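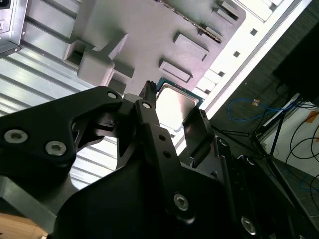

**Nemurow opens service bench for processor handling cells**

December 2021. Nemurow announces today that its service bench for small gripper cells is open to all customers of the Prornari cell. Until now the service was offered only to buyers who signed in July.

The Prornari cell picks desktop processors and holds them by the edges for placing. With time the finger pads become smooth and the pivot screws lose their tightness. The part then starts to turn in the grip, and many users answer by raising the force. We ask them not to do this.

The service has a fixed order. First the technician cleans both fingers with a dry cloth. Then he checks each screw of the linkage with a hex key, starting at the base and going up to the finger tip. After this the wrist camera is aligned again and the cell makes 477 test picks with a used processor. The customer receives the results on one printed page.

"Most cells that come to us are not broken," said Mayuree Panyasiri, head of service at Nemurow. "They have one loose screw, and somebody changed the settings three times to hide it."

Nemurow recommends a check after every 3,000 picks. Pads can be ordered separately under part number 515, and the supplier remains Karamanlidis. Owners who prefer to do the work alone can ask for the written procedure, prepared by Akihiko Imai. It has 47 steps and is free of charge.

Press contact: Dardo Tapia, Nemurow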